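Opinion > Household > Standards and Measures

Print this article | E-mail this article

24/08/2024
By the Household Desk

The dinner plate has no standard diameter, and it should have one. Paper has standard sizes. Light bulb bases have standard sizes. The plate, an object found in every kitchen, is made to whatever dimension the pattern shop settled on that year, and the cost of that freedom is passed to whoever has to store, stack, wash or replace it.

Consider the replacement problem first. A household buys a set of 6 plates. One breaks. The maker has by then revised the line, and the nearest current plate is slightly wider, with a foot ring of a different diameter. The new plate will sit on top of the old stack but will not sit inside it. The stack leans. The owner either tolerates this or discards five sound plates. I have done both, and neither can be defended as an efficient use of fired clay.

The trade's usual answer is that dimension is part of design. This argument confuses two things. The decoration of a plate, its glaze, its rim profile and its color are matters of taste and should remain so. The outside diameter, the height at the rim and the diameter of the foot are interface dimensions. They govern how the plate meets other objects: the shelf, the stack, the rack, the dishwasher basket. Interface dimensions are what standards are for.

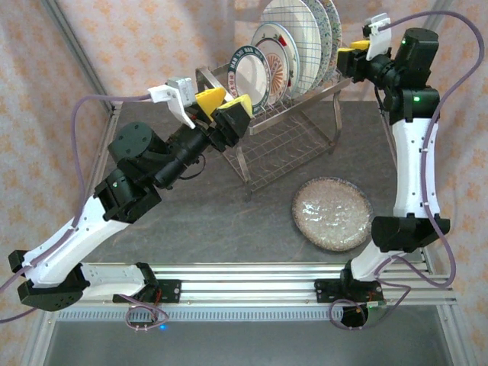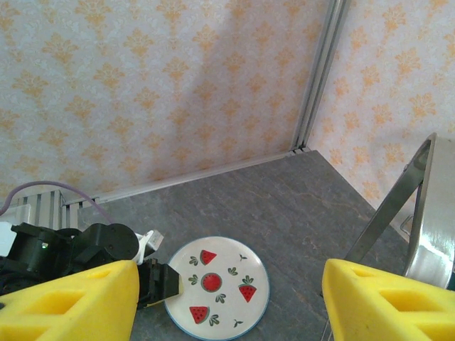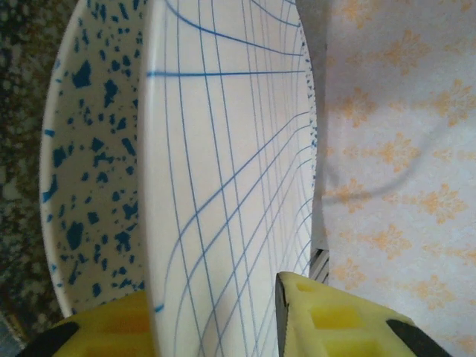

A workable standard would fix three plate diameters and two bowl diameters, with a tolerance for each, and would leave everything else open. Makers could go on offering any shape they liked outside the standard, provided they did not mark it as conforming. The buyer would look for a size number on the underside, in the way one looks for a size number on a battery. Nothing in such a scheme touches the surface. A plate painted with watermelon slices inside a thin blue rim could carry the same size number as a plain white one, and a bowl covered in blue grid lines could be sold by a maker who had never heard of either.

I am aware of one attempt. The Cernitz scheme, circulated among small potteries some years ago, proposed a flat plate of 300 millimeters and a side plate to match, with a nesting rule for the foot. Wudberg adopted it for one line and dropped it the following December. Stekis never adopted it but printed the dimensions in its catalog anyway, which was useful to anyone with a ruler. The scheme failed for a dull reason: it specified the fired size and gave no guidance on shrinkage. Clay bodies differ in how much they shrink. A pottery that could not predict its own shrinkage closely could not promise the result, and the tolerance was too tight to forgive it.

That is a drafting fault and can be corrected. Set the tolerance wide enough for ordinary kilns, and measure conformity on a sample of 100 pieces instead of on each one. The large factories already sort their output by size. The small ones would need a gauge, which is a cheap object.

The second objection is that existing stock would be stranded. It would not be. My own cupboard holds plates from Trình, none of which would conform, and I would keep using them until they broke. A standard binds new production only. Its benefit arrives slowly, as old sets are used up, and that is a reason to start early.

Shelf and cabinet makers should be asked to take part. At present they guess at a depth, and the guess is often short by the width of a rim, so that the door will not close.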